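1/ Okay, wedding invitation people, a little thread. I'm making the whole suite for Gleice Holanda and Horacio Leiva, who are getting married in November at Lagos, out by the water.

2/ Gleice wanted letterpress on thick cotton stock from Celari, deckled edges and all. I love that paper so much! It also eats ink, so plan on a slow afternoon.
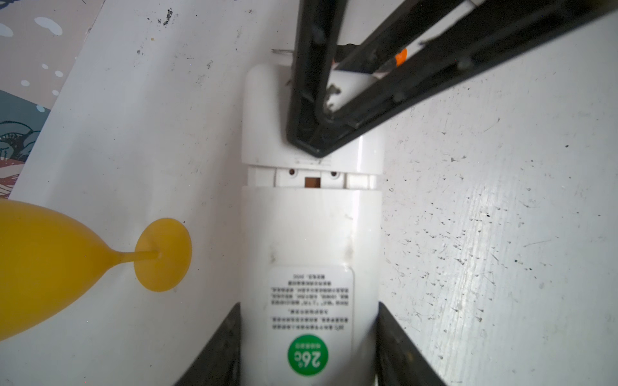

White plastic, small label, a few scuffs.

3/ Envelopes are from Ollis, a dusty olive. I bought 40 extra for addressing mistakes and have already used 3 – all on the same aunt (long street name, my handwriting got away from me).

4/ RSVP cards were going to be a Jistix web form, then Horacio's grandmother asked for something she could mail back. Little postcards it is, stamped and everything. She was right, they're so much cuter. 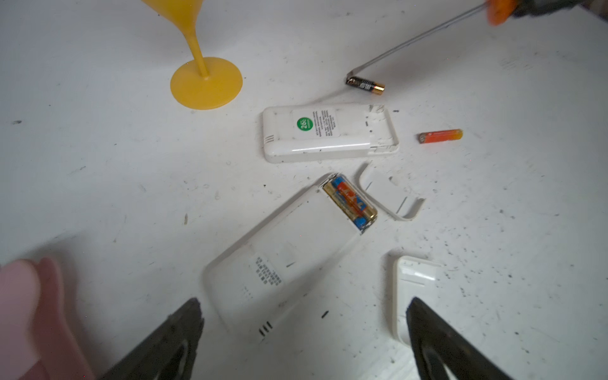

5/ Postage! Weigh a finished one before you buy stamps. The wax seal bumped ours up and I had to redo the whole budget.

6/ Ribbon next. Rust or cream? I keep going back and forth – send opinions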